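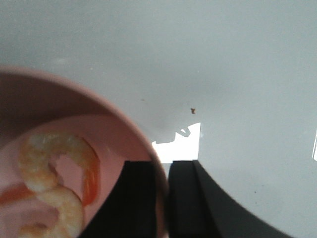
Cooked shrimp in a pink bowl.

Sensory Panelists, Chilled and Frozen Seafood (Part Time)
Tastel Sensory Services
Reference: 806
Closing date: 12/30/22

Tastel is recruiting external panelists for descriptive analysis of cooked and ready-to-eat seafood. Panelists work under the direction of the panel leader, Efua Eshun, at the Acheampong Building test kitchen. The panel evaluates appearance, odor, flavor, texture and aftertaste, and records intensity scores on a line scale. Personal liking is not recorded at any stage. Applicants wishing to give opinions on products should apply to the consumer list, which is managed separately.

Scope of work
The panel covers shrimp, white fish, smoked fish and surimi. Most sessions in the first half of the contract concern shrimp, with emphasis on firmness, juiciness, sweetness, salt and storage off-notes. Samples are coded and served in a fixed order set by the session plan. Up to eight samples are assessed per session, with a rinse of water and plain cracker between samples. Samples may be expectorated.

Hours and term
Sessions run for two hours, mornings only, three times per week. Training takes 40 hours and is paid at the full rate. The contract runs to the end of August and may be renewed subject to performance checks. Panelists must attend at least nine out of every ten scheduled sessions. Planned absences must be notified to the panel leader in writing two weeks ahead.

Requirements
Applicants must:
- be 18 or over and entitled to work
- have no allergy or intolerance to crustaceans, fish, mollusks, egg, wheat or sulfites
- have no current condition or medication affecting taste or smell
- be a non-smoker, including e-cigarettes
- be able to read and write short descriptions in English
- be willing to eat all products in scope

Previous panel experience is useful but not required. Denture wearers may apply but will be assigned to flavor work only. Current employees of seafood processors or retailers are not eligible, nor are members of their households.

Session rules
No food, coffee or gum for one hour before a session. No perfume, scented lotion or scented hand cream. Phones are left in the lockers. Scores are not discussed until the panel leader opens discussion.

Selection
Stage 1 is a written form. We expect to review 300 forms and will invite 200 applicants to Stage 2.
Stage 2 is a screening session of 90 minutes: basic taste recognition, odor identification, ranking of salt solutions by strength, and a series of triangle tests.
Stage 3 is a group interview with Efua Eshun and Ehsan Nazari. Twelve panelists and four reserves will be appointed.

Applicants who do not pass Stage 2 may reapply after six months. Individual test results are not released.

Pay
Panelists are paid by the hour, monthly in arrears. The current rate is stated on the application form. Screening sessions are unpaid; local travel is refunded on production of a ticket or receipt.

How to apply
Request a form from Oi-ling Lu, Panel Recruitment, quoting reference 806. Completed forms may be returned by mail or left at the Acheampong Building reception. Forms without a signed allergy declaration will be returned unprocessed.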